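Candix bin picking project - progress note to Edberg
February 22, 2021

Demo day at the Truvthorpe lab is done. 15 visitors signed up, 13 came. Ran two sessions, second one started late - safety briefing overran. Most questions were on cycle time and mixed parts. Vörös people want a follow up call, we'll set it for March.

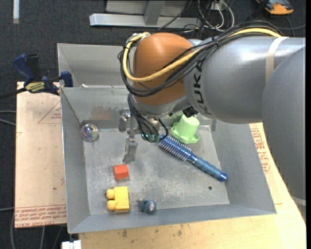
KUKA arm over the front bin, mixed small objects, Truvthorpe.

Pick log for the day has 44 attempts, still sorting thru the misses. Clear and shiny items need there own test set, will add to the plan. Spent so far on the visit: 2000, all from the outreach line. No change to the main budget.

Next - write up visitor feedback, fix the briefing slides, send you the log.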